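Ticket 2279 - Folded T-shirts will not stay folded
Opened by: Gülizar Tuncer
Assigned to: Kieran Nuttall, Omumex Household Help Desk
Priority: low (changed from "emergency" by K.N.)
Status: open

July 25, 2020, Gülizar:
I fold shirts on the end of the bed, as I have since June. By the time they reach the drawer they have become scarves. The printed ones are the worst. Tried so far: folding in thirds, folding in half, folding angrily.

Kieran:
Thanks for the detail. Is the shirt flat before the first fold? Sleeves out, hem pulled straight, collar at one end?

Gülizar:
Flat-ish. The bedspread has opinions.

Kieran:
Please smooth from the collar down to the hem, then check that the back layer isn't bunched up under the front. If it is, every fold after that is built on a lump.

Gülizar:
It was bunched. Fixed that and did 7 shirts. Five held. The other two are a peach one with slogans on it and a gray one I never liked.

Kieran:
Which drawer?

Gülizar:
The Aubert, 30 inches wide on the inside. I have 55 shirts, and before you ask, no, I am not getting rid of any.

Kieran:
I was going to ask. Try standing them on edge in a row. For the peach one, start over from flat, and pinch the fold near the middle before you bring the side across - soft cotton creeps if you only hold the hem.

Gülizar:
Gray one is now a dust rag. Closing that half of the ticket. Starting over on the peach one, the one that says YOUR LIFE WITH ACTION, a lot to ask of somebody doing laundry.
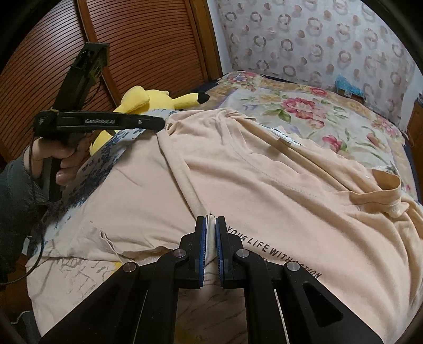
Kieran:
Leaving this open until the peach one has spent a night in the drawer. Please reply on this ticket and don't start a new one for socks.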